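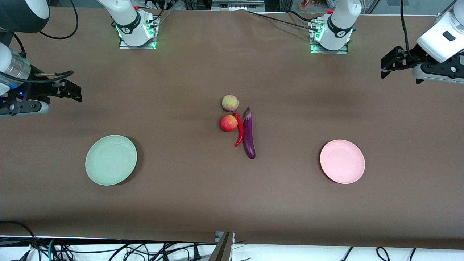 Pre-run check, two-arm cell, gripper comparison
Vekeck jaws v Quinlan jaws, food pick and place
Filled in by: Merle Partington
Second check: Berhanu Ejigu
Month: November
Start of session 7 am, guards down by 8

Mark OK / FIX / N/A. Comment if anything but OK, and comment anyway if it's odd.

1. BASES AND PLATES

1.1 Bolts on both mounting plates, paint marks lined up. OK
1.2 Green lights on both plates before anyone powers the jaws. OK. Both green.
1.3 Bases wiped down, no juice or crumbs round the joint. FIX. Sticky patch behind right base, cleaned, was there last time too. Who is eating back there
1.4 Table doesn't rock when leaned on. OK

2. CABLES

2.1 Long black cable to left base clear of the sweep. OK at slow speed. Not happy with it running across the back of the table, would rather it went round. Berhanu to look.
2.2 Loop behind right base not pinched. OK
2.3 Cable down into left gripper, enough slack at full reach. FIX. Goes tight on the last bit of wrist turn. Limited wrist in the Umik controller for now, proper fix is a longer lead.
2.4 Short cable along top of right gripper, clipped. OK
2.5 Front strip tidy. FIX. It's a nest. Teal and white leads in with the black ones, no labels. Nobody to unplug anything there mid run until labelled.

3. GRIPPERS

3.1 Jaw screws tight, both sides. One on the right needed a quarter turn. OK now
3.2 Jaws open and shut empty, ten cycles. OK both. Left slightly slower to open, same as before.
3.3 Fingers parallel when shut, checked with card strip. OK
3.4 Force limit read back from controller. Right 36, left 36. OK. Had crept up to 200 on the left after the Gelinora update, reset by hand. CHECK THIS EVERY TIME, update puts the default back without asking.
3.5 Fingertips clean, food safe wipe only. OK

4. TABLE LAYOUT

4.1 Green plate on right arm's side, pink on left arm's side. OK. (Arm's right and left, not yours. Stand at the bases.)
4.2 Plates empty at start. OK
4.3 Food grouped in the middle, between the plates. OK. Peach, apple, chilli, aubergine.
4.4 Both grippers parked clear of the food and holding nothing. OK
4.5 Gap between items wide enough for a finger. FIX. Chilli is too close in to the aubergine for the Quinlan jaws, they're wider. Move it for those runs but then move it for the Vekeck runs as well or the comparision is rubbish.
4.6 Nothing shiny on the table top. OK

5. STOPS

5.1 Big red button, pressed, both arms stop. OK
5.2 Pendant stop, same. OK
5.3 Restart needs two presses. OK
5.4 Arm to arm distance limit on. OK. Tried to drive them at each other slow, stopped well short.

6. FIRST SLOW RUNS

6.1 Apple. Both jaws fine.
6.2 Peach. Vekeck fine. Quinlan left a dent, force same, so it's the finger edge I think. Pads?
6.3 Chilli. Quinlan missed twice, got it on the third. Vekeck pinched it by the stem once, counts as a pick on the sheet but shouldn't.
6.4 Aubergine. Heavy end swings if picked near the cap. Both types. Pick lower down.
6.5 Dropped items replaced with fresh, not put back. OK

7. CLEARED TO RUN?

Yes, at half speed. Not full until 2.3 and 2.5 are done.
Run count on the controller at handover 2330.

Comments from second check (BE):
Agree with half speed. 2.1, I'd move it today, ten minute job, need the arms off. 3.4, can we lock the force setting? Will ask. 6.3, I would score stem picks seperately. Pads for the Quinlan are in the drawer under the spare fingers, try the soft ones first.

MP: cable moved, 2.1 now OK. 2.3 and 2.5 still open. Lead on order.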